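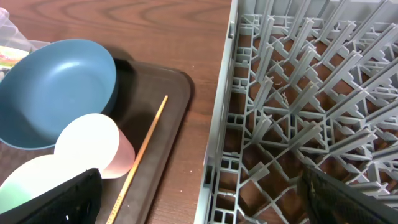

Choosing a chart for survey results with very different group sizes

Posted in: Charts and Reporting

Our department publishes a yearly survey of residents in the Zurnholm district. The results are at present shown as two pie charts placed side by side, one for each part of the district. The difficulty is that one part returned 100 forms and the other returned 20. Several readers have written to say that the charts give the impression of equal weight. We are required to keep the report to a single page and to print it in black and white. We should be grateful for advice on a form of chart that would make the difference in size plain without a long note.

MacLeish
Pie charts are not well suited to this purpose, as the reader must compare angles across two separate circles. The usual remedy is a bar chart with the answers listed down the side and a pair of bars for each answer, drawn to the same scale. Please consider the following points before the page is redrawn.

Percentages should be used for the length of the bars, and the number of forms returned should be given in the heading of each group. With 20 forms, one person accounts for five per cent of the total, and small gaps between the bars should not be remarked upon in the text. Decimal places should be removed from the smaller group altogether.

For black and white printing, one solid dark grey and one very light grey with a thin outline will remain distinct after photocopying. Striped fills should be avoided. The answers should be kept in the order in which they appeared on the form, unless they have no natural order, in which case they may be sorted by the larger group.

Todum
We had the same problem and used a table. It fitted on the page and no complaints were received. A chart is not compulsory.

Nomska
I would support the first reply, with one reservation. If the answers run from "very poor" to "very good", a single divided bar for each group is easier to read than pairs of bars, and it takes up less of the page. The count can be printed at the end of each bar. Making the circles larger or smaller to show group size, as is sometimes suggested, is not advised, as most readers judge area badly.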